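Research > Manipulation Group > Meeting minutes

12/11/2024 - minutes taken by Delia Rusu

Present: Catinca Ghiță (chair), Bianca Stanciu, Chae-won Kwon, Delia Rusu
Apologies: Floarea Husar

1. Minutes of the last meeting

Accepted with one change. Bianca asked that "the method works on cards" be replaced with "the method has been run on cards." Agreed.

2. Endine result on thin-object insertion

Chae-won presented the result. The policy was trained on 1264 demonstrations and tested on putting a card into a clear pocket of a wallet-style holder. It finished 46 of 55 trials. The older Bonura baseline was not run on the same day or on the same table cloth, and its number comes from July.

Catinca said she was not ready to call this an improvement. The July trials used a stiffer holder, and nobody had written down how far the pocket was open at the start of each trial. Two things changed at once, possibly three if the new finger pads count. Chae-won thought the pads made little difference. Catinca asked what that was based on. Chae-won said on watching it, and accepted that this would not do for the write-up.

Bianca asked what counts as finished. The present rule is that the card stays in the pocket when the gripper lets go. It says nothing about how deep the card goes, or whether a card already in the pocket gets shoved along or bent. She had gone through the trial notes and found several marked as finished that she would have marked as failed. Delia had the same doubt about at least one of them. Chae-won pointed out that the rule was fixed before the trials and that changing it now would be worse. Agreed to keep the rule for this result, and to report depth separately from the next batch on.

There was a longer exchange on the wrist camera. Chae-won's claim is that the policy watches the edge of the card and corrects as it goes down. Bianca does not believe the data show this. A policy that simply repeats the same downward push from a good starting pose would score well too, given how little the holder was moved between trials. Catinca agreed and said the claim should come out of the draft until there is a test for it.

Proposed test: cover the wrist camera after the first contact and let the arm carry on. If the score hardly drops, the correction story goes. Chae-won objected that the policy has never been given a covered camera and may fail for that reason alone. Bianca suggested freezing the last picture instead, which has its own problems. Both will be tried. Neither was thought to be perfect.

3. Glare

Short item. Clear sleeves throw back a lot of light when the lamp or window is to one side. Chae-won believes most of the failed trials are glare cases, but the lighting was not logged. Delia will add a lighting field to the trial sheet. Catinca noted that "most" should not appear in any text until that field has been filled in for a full batch.

4. Carrasco comparison

Floarea sent a note by mail, read out by Catinca. She has the Carrasco planner running but does not think the comparison is fair in either direction: the planner is told where the pocket is, and the learned policy is not. She would like to report it anyway with the difference stated in the first line of the caption. Bianca would sooner leave it out. Not settled. Carried over.

5. Mokel workshop draft

The abstract says the method "handles everyday thin objects." The group has tested cards. Bianca moved to say cards. Agreed, with Chae-won noting that the title will now sound rather small. The draft is limited to 4 pages and the failure table stays in, even if a figure has to go.

Actions

Chae-won - rerun the Bonura baseline with the current holder and pads, same day as the policy
Chae-won and Bianca - covered and frozen camera tests
Delia - lighting and depth fields on the trial sheet
Floarea - caption wording for the Carrasco numbers
Catinca - rewrite the abstract

Next meeting to be set once the baseline has been rerun.

Contact: Delia Rusu, Manipulation Group | Copyright 2024 Manipulation Group | Back to top
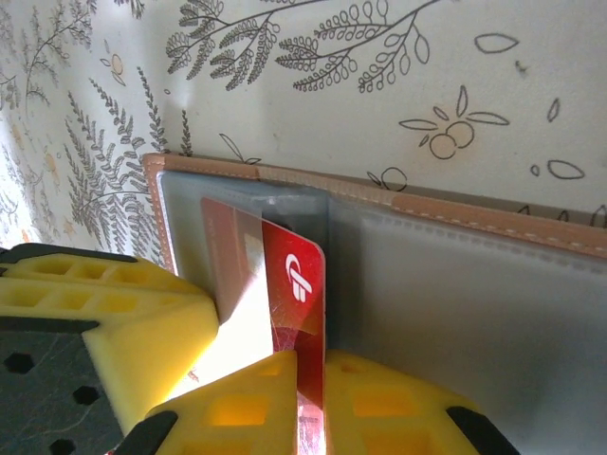

Can the new score be set against the July baseline in the draft?
Only after the baseline has been rerun with the current holder and pads on the same day as the policy. Until then the two numbers go in separate places, with no claim that one beats the other.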